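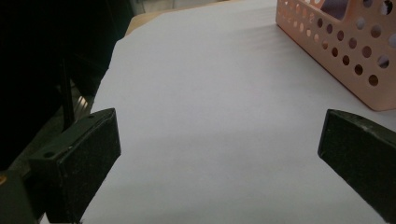 A sheet of white paper on the tabletop, with the peach-coloured basket behind.

Hastside paper and desk room: progress report to the Trestano fund
Period covered: January to April
Prepared by Burgi Kälin

What the grant is for

The Trestano fund agreed in the winter to pay for the sorting and refitting of the paper room at Hastside. The room serves the drawing classes, the letter-writing afternoons and the office, and over the years all three had come to keep their paper in the same cupboards. The agreed work was to go through the stock, decide what to keep, set up a proper place for each kind of paper and leave the tables clear enough to work at. The grant is 1,000 francs, paid in two parts. This report is due before the second part is released.

Work done so far

The sorting of loose paper is finished. We took everything out of the two tall cupboards and the drawers under the window and went through it sheet by sheet on the tables. The procedure was simple. A sheet was laid flat, checked on both sides for writing, stains and creases, and then put with one of the following:

Clean and flat, for drawing
Clean but marked or creased, for rough work
Printed on one side, for the office
Torn or badly stained, for recycling

The drawing paper took the longest. Much of it had been stored upright and had taken on a curve, and some of the older sheets had ragged edges where they had been torn from larger pieces by hand. We had first meant to trim these. The drawing teachers asked us not to, as they use the uneven edge for collage and for practice with ink, so the ragged sheets now have a shelf of their own.

White paper turned out to be harder to sort than coloured. The whites come from different suppliers and different years, and several lean towards grey or blue when placed side by side. We began sorting at the table furthest from the window and had to do part of it again after moving closer to the daylight. From February on, all matching of whites was done before three in the afternoon.

The envelopes and writing pads have been sorted too, though not yet labelled. Pads with fewer than ten sheets left were broken up and the sheets added to the rough paper.

Shelving

Gisler delivered the shelving in March. The order was for 6 shelves, and all of them are up. One bracket had been drilled in the wrong place and was exchanged without charge. The shelves are shallower than the old cupboards — a sheet put in at the back can still be seen from the front — and the classes have had no trouble finding what they need. The largest drawing paper does not fit and is kept flat in the bottom drawer for now.

The old cupboards have been emptied and wiped out. One has gone to the office. The other has a broken hinge and is still standing in the corridor, where it is in the way of the side door. It has to be moved before the summer classes start.

Baskets and small items

Our first plan was to keep pens, clips, rulers and glue in lidded boxes. We tried this for two weeks in February and dropped it. People took the lids off, left them off and put other things on top of them. We now use open plastic baskets that stand on the tables during a class and go back on the shelf afterwards. The baskets came from Staltura and are cheaper than the boxes would have been. The unused boxes were returned.

Anything that belongs to a particular class stays with that class. Shared items go in the baskets. There is still some disagreement over the good scissors, which the drawing class regards as its own.

Money

Spending to the end of April comes to 426 francs. This covers the shelving, the delivery, the baskets and the card for labels. Receipts are attached in the order of payment. The refund for the returned boxes has been taken off the total.

The remaining money is set aside for a flat drawer unit for the large paper, a new worktop covering for one of the tables and a small reserve for replacement brackets. We have asked for 3 quotes for the drawer unit and have received two of them. Both are within the amount planned.

Delays

The labelling is behind. It was meant to be finished in March, but the shelves were moved up by one row after the first week of use, and the labels already written no longer matched. We are waiting until the drawer unit is in place and will then label everything in one go.

The recycling also took longer than planned. The collection point accepts paper only in tied bundles, and tying them used up most of two mornings.

Next steps

Choose the supplier for the drawer unit and place the order
Move the broken cupboard out of the corridor
Write and fix the labels
Replace the covering on the table by the door
Agree with the class teachers on who restocks the rough paper

We ask the fund to release the second part of the grant on the basis of this report. The room can be visited on any class morning between nine and twelve, and the receipts book is kept in the office next door.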